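Prernley lab compares gripper fingers on small parts

The automation lab at Prernley has started a side-by-side trial of gripper fingers for small-parts handling, part of a plan to settle on one design before its next round of orders in February.

The trial uses everyday items that are awkward to pick up from a flat table. A roll of electrical tape is one of them. It can be held across the outside or with a finger through the middle, and the lab is scoring the two grips separately.

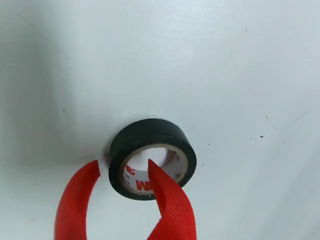
Each finger set gets 300 attempts, split evenly among 4 objects. The first set to finish, a tapered design from Clisley, completed 121 attempts before its first dropped part. A flat-jawed set supplied by Jaltedholm is next in line.

Arm speed and gripping force stay the same for every set. Only the fingers are changed, and the starting position is checked again after each swap.
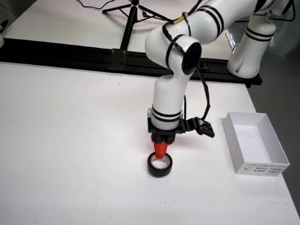
Will the fingers work on other arms?

That depends on the mount. The Clisley set bolts to a standard plate, but the Jaltedholm set needs an adapter, and the lab has tested its adapter on one arm model so far.

A second part of the trial looks at work with two arms over a shared table — mainly how close the grippers can get before the controller slows them down. The lab has logged 73 runs with the current controller settings and will repeat them with a wider safety margin.
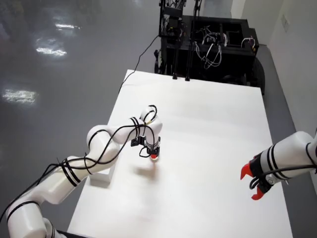

Photo: Bühler / Prernley automation lab

Cable routing is also under review. The lab wants enough slack for the wrist to turn fully, but long loops can catch when two arms work near each other. Clips from two suppliers are on order.

Results for all finger sets will be posted on the Prernley site, along with the controller settings used.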